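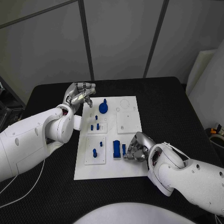
Reading time: 5 minutes

Cimside 4 – music library manager for desktop

Cimside keeps a collection of music files in order on your own computer. It reads the folders you point it at, shows what is in them by artist, album, composer or year, and lets you correct the tags, artwork and file names. It plays the files too, and copies them to a portable player or a memory card. It doesn't sell music and it doesn't need an account.

Version 4 runs on Windows, macOS and Linux. One licence covers all three.

Adding your music

Go to Library, then Add Folder. Cimside leaves the files where they are and builds its own index beside them. You can add as many folders as you like, including folders on a network drive or an external disk. If a disk is unplugged, its albums stay in the list in grey and come back when the disk does.

The first scan takes the longest. Our test library has 2,634 albums on an ordinary external hard disk, and the first scan of it takes roughly 20 minutes. Later scans only look at files that have changed and can run when the program starts, on a timer, or when you ask.

Supported formats are MP3, AAC, ALAC, FLAC, Ogg Vorbis, Opus, WAV and AIFF. Files bought with copy protection will be listed but can't be played or edited.

If you are moving from iTunes, export your library as an XML file first and choose Import Existing Library. Play counts, ratings, date added and ordinary playlists come across. Smart playlists don't, as the rules are not written to the file in a form we can rely on, so you will need to set these up again. Allow some time for this if you have a lot of them.

Editing tags

Select one track or several and press Enter to open the tag editor. Fields that differ between the selected tracks are shown as Mixed and are left alone unless you type in them. Every change is listed in the History panel and can be undone, even after the program has been closed. History is kept for 70 days.

Classical music gets its own layout. Composer, work, movement, conductor, orchestra and soloists each have a field, and the album view can group tracks by work instead of by disc. This part was designed by Smaranda Ardeleanu and was rewritten for version 4. The older layout is still there under View – Classic Columns.

Lookup by album title or by the sound of the track is optional. It is switched off until you turn it on in Settings. Results are shown next to your existing tags, and you tick the ones you want.

Artwork can be stored inside each file, in the album folder as a separate image, or both. Some older car stereos will not show an embedded picture larger than a certain size. The Resize on Copy option makes a smaller one for the device and leaves the original as it was.

Duplicates

Find Duplicates compares length, tags and audio. It will pick up the same recording saved in two formats, and it will usually tell a remaster from the original. Nothing is deleted by this tool. Tracks you mark are moved to a holding folder, and you can empty this yourself later.

Live albums with long gaps or crowd noise sometimes produce false matches. Raise the Strictness slider if you see a lot of these.

Copying to a player

Plug in the player or card and it appears in the left-hand column. Drag albums or playlists on to it, or set up a sync list. The bar at the bottom shows how much room is left, after conversion if you are converting.

Conversion is done on the way out. A common set-up is FLAC at home and AAC at 160 kbps on the player, and there is a preset for it. Converted copies are kept in a cache so the next sync is quicker. You can limit the size of the cache or turn it off.

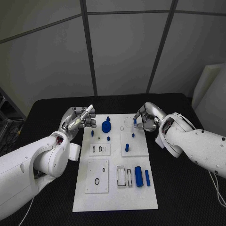

The white work board with blue parts laid out, on a black table

Players that appear as a plain drive will work. Players that need MTP work on Windows and Linux, but on macOS support for them is limited, so please try the trial version with yours before buying. iPods with a click wheel can be read from, for getting your music back off them. Cimside can't write to them.

Playlists

Ordinary playlists are saved as M3U8 files and can be opened in most other players. Paths can be relative or absolute. Use relative if you keep the music and the playlists on the same disk.

Rule-based playlists update as the library changes. You can nest rules, and there is a Not Played Since rule that a lot of people asked for in version 3.

Listening in other rooms

Polance is our add-on for playing the same library elsewhere in the house. It runs in the background on the computer that holds the music and sends it to any DLNA speaker or television on the home network. Polance is included in the Household licence and can be added to a Single licence at any time.

Gapless playback over the network depends on the speaker. We keep a list of models that customers have tried, and Wael Ashour updates it when new reports come in.

Internet radio

Paste the address of a stream into Radio – Add Station. There is a short starter list, which can be removed. Recording isn't included.

What you need

Windows 10 or later, macOS 12 or later, or a current 64-bit Linux distribution
4 GB of memory, 8 GB for very large libraries
200 MB of disk space, plus room for the index and any converted files
A network connection for activation, lookup and radio

Activation is done once for each computer. Machines that are kept offline can be activated with a file – write to support and ask for an offline key.

Licences

Single: one person, up to three computers
Household: everyone at one address, Polance included
Club and school: priced by number of machines, contact Vilém Tóth

Licences don't run out. Updates within version 4 are free. Owners of version 3 can upgrade at the reduced price shown in the shop once they have signed in with the email address they used before. If you bought version 3 in May or later, the upgrade costs nothing and your old key will be accepted.

The trial runs for 30 days with everything switched on. When it ends you can still browse and play your library, but editing and syncing stop until a key is entered.

Languages

English, Czech, Slovak, German, Romanian and Arabic. The Slovak translation and the printed manual are by Oľga Baláž. The manual is in English and Slovak only and is sold separately.

Known issues in 4.1

Very long folder names on Windows may be skipped during a scan. They are listed in the scan report.
The volume slider doesn't follow the system volume on some Linux desktops.
Album artist sorting ignores "The" but not yet "Los" or "Die". You can fill in the Sort As field in the meantime.

Support

Use the form on the Contact page and attach the scan report if the question is about missing albums. Rostislav Vávra answers most of the technical questions and replies within two working days. The user forum is open to trial users as well.

Cimside and Polance are made by Sýkora Software, Rarkcombe.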